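Cludent welcomes neighbours to its first kitchen robotics open day

Menine, Oct 8, 2026 - Cludent opened the doors of its Murín Street workshop to the public on Saturday, and we are delighted to say that 193 people came through them over the course of the day, a good many with children in tow and quite a few who had walked past the building for years and wondered what went on inside.

The open day was planned over the summer, when our small team moved the kitchen project out of its old corner on the first floor and into the larger ground-floor room facing the street. Passers-by had been stopping at the window ever since, and by the end of August it seemed only fair to invite them in, put the kettle on and let them have a proper look. We had set out chairs for the first talk and ran out of them before it began, for which we apologise to everyone who stood at the back and were so good-humoured about it.

Visitors were taken round in small groups. Each tour started in the entrance hall with a short talk on how the project began, then moved through the parts store, where our engineers had laid out joints, motors and cable from older arms for people to handle and turn over, and ended in the practice kitchen, where the arm does its daily work. That last stop was by far the most popular, and several groups had to be coaxed along so that the next could come in.

The practice kitchen has been fitted out to be as much like a real home as we could make it. A robot that can only manage on a bare laboratory bench is not much help to anyone who wants a hand with breakfast, so the arm works over an ordinary marble-patterned worktop, in among the toaster, the knife block, the jars and the tea boxes, with a chopping board in the middle and a plate of play food to one side. The lemon, the watermelon slice and the banana pieces are toys, chosen so that the same task can be repeated day after day without anything going off.

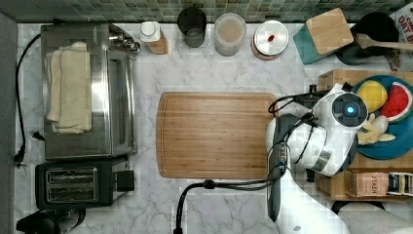 Dymphna Egan said she had come expecting something out of a car factory and had been surprised by how homely it all was, adding that her one worry was whether a machine like this would ever cope with her own kitchen, where things are never put back in the same place twice. She asked whether the team ever moved things about on purpose, and said she would be glad to come and do it for them.

It was a very good question, and one that came up in nearly every group. The answer is that we do move things about, and quite often. A jar may be shifted along the back of the worktop, or the chopping board turned, or the plate swapped from one side to the other, and the arm has to try the same task again. It doesn't always manage it. Our engineers were happy to talk about the fumbles as well as the good days, and we think visitors enjoyed hearing about both.

Since the project began the team has logged 905 practice sessions in the kitchen, of which some 580 have been spent on picking things up and putting them down again. That may sound like a great deal of effort for a toy lemon, and one or two of our younger guests said so quite plainly, but these small everyday movements are the ones people make in their kitchens from morning to night, and they are the ones that become difficult when hands grow stiff or tired. Several visitors told us about parents and grandparents who find a tin or a jar hard work these days, and the team wrote down a long list of suggestions for tasks to try next. Opening a stubborn lid was asked for more than anything else, closely followed by reaching things from the back of a cupboard.

We would like to thank Puvska, the bakery across the road, for keeping everyone so well fed - the poppy seed rolls were gone before lunch - and our neighbours on Murín Street, who put up very patiently with the extra parking.

A second open day is planned for the spring. In the meantime, the workshop will welcome school classes and local clubs on Thursday afternoons, with tours lasting 2 hours, including time for questions. There is no charge, but places do need to be booked ahead, and groups who need step-free access are asked to mention it when booking so that the side entrance can be opened for them.

Bookings and press enquiries may be made at the Cludent front desk in Menine during office hours, or by post to the workshop.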